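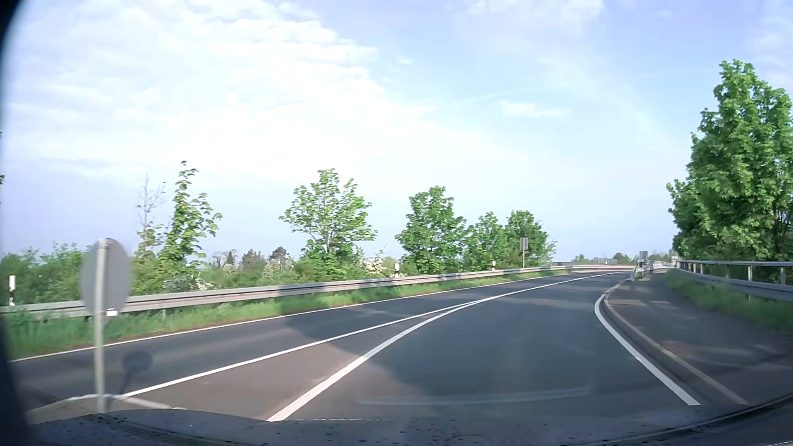
Central line and edge lines on a bend, with guardrail and traffic island.

Road Markings and Signs Inspector
Canpolat Road Services, Nornent
Part-time, 4 days a week, fixed term to the end of July

Canpolat checks road markings and traffic signs for local road authorities. We are looking for an inspector to join the small team at our Nornent office. The area covers 682 kilometres of road, mostly two-lane country roads and the streets of the villages they pass through, including Elside and Sastham.

The work

You will drive set routes and record the state of what is painted on the road and what stands beside it. That means edge lines, centre lines, hatching, kerbs around islands, sign faces and sign poles. Worn or doubled lines are noted with their position and graded on our own scale. Overgrown hedges and verges are noted only where they hide a sign.

In built-up areas you will park and do part of the route on foot. Crossings, speed limit signs, dead-end signs and street-name plates are all checked, and there is a separate sheet for posts carrying several plates.
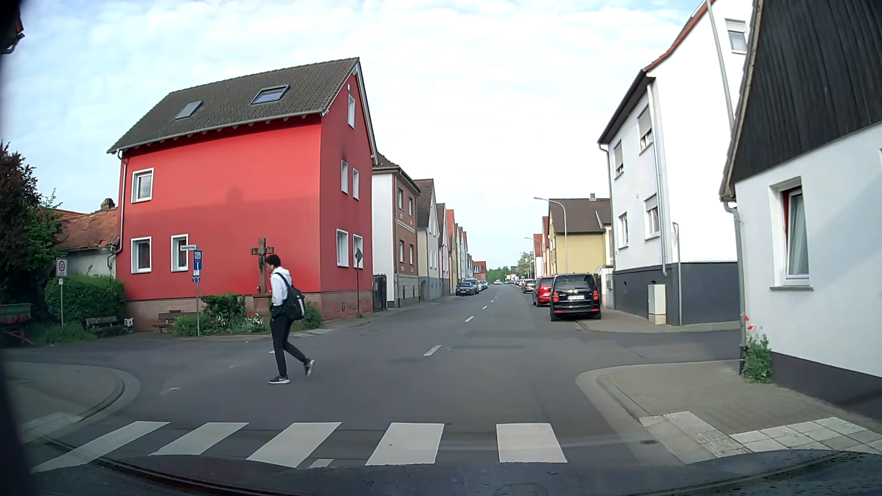 Zebra crossing on a residential street, with a 30 sign beside the hedge.

There are 78 routes. Each one is covered once in the term and the results are typed up at the office, usually the next morning. You will not be asked to repair or repaint anything. Urgent faults, such as a loose sign or a damaged guardrail, are reported to the office by phone from a safe stopping place.

Outside the villages most checks are made from the passenger seat, with a colleague driving, and you take turns at the wheel. You should be able to tell a hatched area from a turning lane without stopping to look it up, and know which sign belongs at the head of an island. 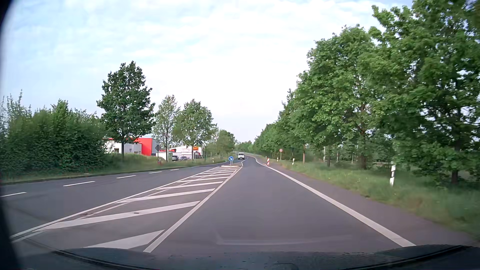
Long tapers take the most time. Every bar is graded, along with the lines on both sides, and an old line still showing next to a new one has to be written down as well.

What we ask for

A full driving licence held for at least three years.
Good eyesight, with glasses or lenses if needed.
Clear handwriting and basic computer skills.
Willingness to be outdoors in most weather.

Experience in road maintenance or surveying is useful but not required. Training takes one week and is paid.

What we offer

Hourly pay, a company car during working hours, work boots and high-visibility clothing. There is no evening or weekend work.

How to apply

Send a CV and a short letter to the Nornent office by 3rd March. Please say when you could start and whether you have driven regularly in the Sastham area. Interviews are held in Nornent and include a short drive.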